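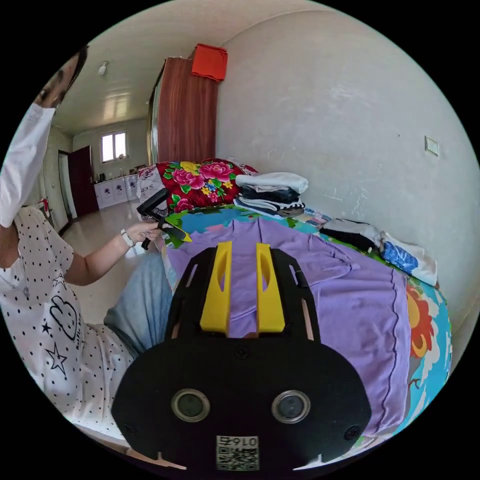 Purple T-shirt, flat on the bed.

6 July 2025

Wrote two lines of the elegy before breakfast and took out three. The trouble is the word "evermore," which I have been told nobody may use after 2000, and which is the only thing I own that rhymes with "shore." Brillby sent back the February batch with a slip saying my dead were too cheerful. Fine. Put in a yew — took out the yew. Read some of it aloud to the kettle, which boiled over at the second stanza. Will try Saltis next, who pay in copies and like a bit of weather.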